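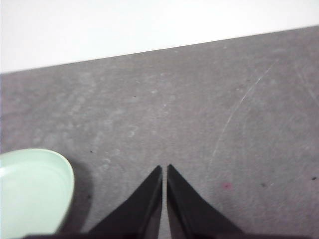 Friday, June 19, 2020
By Florencia Lucero

We use cookies to remember your preferences. Accept / Manage settings

Handout for Unit 7: Reading and Caring for a Work Surface

Hi everyone! This is the written version of what I rambled through in class, plus the bits I skipped when we ran out of time (sorry to whoever asked about sealing, it's near the bottom).

I want you to get into the habit of looking at a table before you wipe it. I know, I know, you came to learn table setting and kitchen care and I'm asking you to stare at a tabletop. But a gray matte surface hides a lot when you look straight down at it. Crouch until your eyes are nearly level with it, get a window or a lamp on the far side, and all the pale blotches pop right out.

I sort marks into things sitting on the surface and things that are part of it now. Crumbs, dust and dried water spots are sitting on it. Scratches are part of it. Stains can go either way, and you only find out by cleaning.

Water spots first. They tend to be rounded and cloudy, with soft edges. Damp microfiber cloth, one drop of dish soap in 300 ml of warm water, wipe, then dry with a second cloth. Please do the drying! Most of the cloudy tables I meet were cleaned beautifully and then left to air dry, so the minerals settled right back down.

Specks next. Brush them off dry before any water goes near them. A gritty speck under a wet cloth will leave you a nice long curved scratch that follows the sweep of your arm, and I've made a couple of those myself (my Fidau table at home, December, holiday cookies, a hurry).

Colored spots get their own treatment. Pink or red is usually food, ink or nail polish, and each one wants something different. Start with soap and water, lay the damp cloth over the spot for a few minutes, and dab. No scouring pads on a matte finish, ever. They polish a shiny patch into it and you'll see that patch for years.

Scratches: run a fingernail across. If the nail doesn't catch, leave it alone. If it catches, check what the table is made of before you buy any kind of filler. The Zundora paste I passed around is fine on stone and terrible on laminate.

And lift your dishes! Bowls and plates often have a rough unglazed ring underneath, and sliding them is hard on a tabletop. Pick it up, put it down.

Sealing, quickly: only porous surfaces need it. Put a few drops of water on a clean spot and wait. If the surface darkens, it's drinking, so seal it. If the drops just sit there, save your money.

For next time, pick one table at home, look at it low and sideways, and sketch the marks you find. Label each one "on" or "in", then clean it and correct your labels in a different color pen. Bring both cloths.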